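Skernbridge Riverside Planting: where we've got to by the end of September

Hello Beverley,

You asked for something shorter than last time and I have tried, but a fair bit has gone on since the spring report, so bear with me.

The big news first. The willowherb and knotweed clearance on the north bank is done as far as the footbridge, and the stretch we cut last autumn has mostly stayed clear (there's a patch by the outfall pipe that keeps coming back, more on that below). We put in 1,590 plugs between the footbridge and the old wharf, all grown from seed gathered within the valley. That's meadowsweet, purple loosestrife, ragged robin, water avens and a lot of sedge. I'd budgeted for fewer, but Tipene Pomare's seed trays did so well over the winter that it seemed daft to compost the surplus, and it meant we could fill in the bare shelf below the allotments as well.

The loosestrife is the star of the show! It flowered in its first summer, which I hadn't expected at all, and people walking the towpath kept stopping to ask what it was. The ragged robin is slower. I think we planted it too high up the bank, where it dries out by June, and next year's lot will go in a good bit lower.

We lost 200 of the plugs, nearly all of them sedge, in the high water at the end of February. They'd only been in a fortnight. Costigan, who supply our coir rolls, had warned me the lower edge wanted pinning before planting and I went ahead with the planting first, so that one's mine. The rolls are pinned now and the replacements are in. They've been paid for out of the contingency line, so there's no change to the total.

On the indoor side, the winter planning meetings have carried on through the year, once a month, and we've added a plant identification evening on top. It started as a one-off and has turned into a regular thing. We do leaves one month and seed heads the next, with a lot of tea.

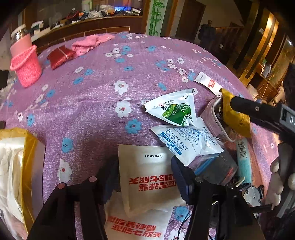
Flowery cloth at the Skernbridge meeting place.

The ident evenings have been useful in a way I didn't plan for. When we began, hardly any of us could tell Himalayan balsam from anything else until it was in flower, and by then you're nearly too late. Now people spot it as a seedling and ring me up about it, sometimes at breakfast. Balsam pulling took up most of June because of that, and we got further upstream than the plan said, right up to the Drevville weir. The landowner there has been very decent and has said we can come back next year. I'm waiting for that in writing and will send you a copy.

Now the outfall patch. It's knotweed, it's only small, and it's coming up through the stone facing where we can't dig. Ultico have quoted for stem injection over two seasons. I'd like to go with them, but it would mean moving money out of the signage line, and I gather I need a yes from you before I do. Could you let me know by the end of October? They want to treat while the leaves are still on, and after the first frosts we've missed our chance for the year.

Speaking of signs, I've had second thoughts anyway. The original bid had four big boards. I'd now rather have two, plus a printed leaflet people can take along the path with them. Ataahua Dunstan has drafted the wording and it's lovely, although we're still arguing about whether to use Latin names. (I'm for, she's against, and the leaflet is at present half and half.)

The survey plots are the one bit that's properly behind. We should have done two full rounds by now and have done one and a bit. The July round was rained off and then everybody went on holiday. The plots we did finish show more bare ground than I'd like under the alders, and I suspect that's just shade. We might try wood sedge and pendulous sedge under there, or leave it be.
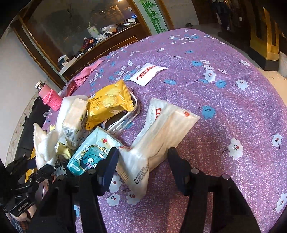 Jarrah McPhee would leave it be: the alders were there before any of us, the ground underneath has always been bare in summer, and come March it's full of celandine, which a September survey is never going to pick up. Do the plots again in spring, Jarrah says, before anyone spends a penny on sedge.

I'm inclined to agree, so the plan now is a spring round in late March and a summer one in July, with a spare week pencilled in for rain.

Still to do before the winter: seed gathering (we're after 30 packets of loosestrife for the schools), strimming the top path, and getting the tool store roof mended. The spending sheet is coming separately, as soon as I've found the coir receipt.

All the best,
Loïc Bouvier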